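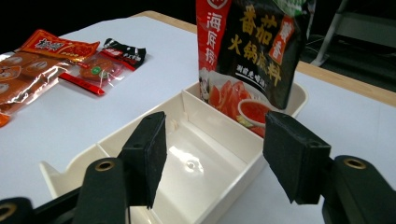
Divided tray with the Haidilao tomato hot pot base standing in the far compartment, more packets on the table to the left.

Section 5: Setting up the seasoning tray

I keep all our hot pot and noodle packets in one plastic divided tray now, and this section is how I set it up and how I'd like it to stay. If you've borrowed the Pernesness apartment for a week you only really need steps 1 to 4. If you're house-sitting longer, read the whole thing (sorry, I do go on about soup).

Before you start

Clear a good stretch of the table, because you'll want to lay everything flat and look at it before anything goes back in. Wipe the tray with a damp cloth and dry it properly, corners too. Those thin walls between the compartments collect chili oil like you wouldn't believe, and once a packet has sat in it everything you touch afterward smells of Sichuan pepper.

Steps

1. Turn the tray so the big compartment is in the middle and the narrow one is on your left. The smaller one at the back is then the far compartment, and that's what I'll call it from here on.

2. Take out every packet and check the date. Anything past it goes in the trash. Anything with less than a month left goes on the counter by the stove and becomes dinner!

3. Stand the soup bases up in the far compartment, fronts facing you, bottom edge tucked down inside. The tomato one (番茄火锅底料, red tomato slices on the bag) goes in first because it's the one everybody asks for. If you can't read the characters, go by the tomatoes.

4. Lay the flat seasoning packets in the central compartment, biggest at the bottom. Don't stand these up. They slump, then they slide, and then you're fishing them out from behind the soup bases.

5. Use the narrow side for the little stuff: dipping sauce sachets, the single-serve vinegar, spare bag clips. Lie the clips lengthwise or they jam.

6. Slide the tray back onto the second shelf, far compartment to the wall.

Note: The tray came from Jalow and I've never found another the same size. I measured the shelf before I bought it and there's hardly any room to spare on either side, so if it won't go in, check that a packet isn't poking out over the edge before you push.

Caution: Never put an opened soup base back in the tray, even folded over and clipped. I did this once in April with a beef tallow one and spent an evening scrubbing the shelf. Opened bases go in a lidded jar in the fridge, and I use them up within 7 days.

Caution: Packets with oil in them shouldn't sit next to the stove while you cook. Take out the one you want, put the tray away, then turn on the heat.

How much to use

The package directions are written for a big pot and a crowd. For two of us I use 100 grams of base to a small pan of water and taste it before adding more. For the large Braveck pot I go up to 2000 ml of water and the whole bag, and I add a chopped fresh tomato if it's the tomato base – it rounds it out nicely and stretches it for second helpings.

Restocking

I buy from Lie, the grocery two streets down from the station, and their soup bases are on the bottom shelf past the rice. Please replace what you finish with the same thing if they have it. If they only have the extra spicy, leave a gap and I'll deal with it when I'm back – my mother can't eat it and she does not read labels.

Marjan Moradi
Last updated 13/07/2024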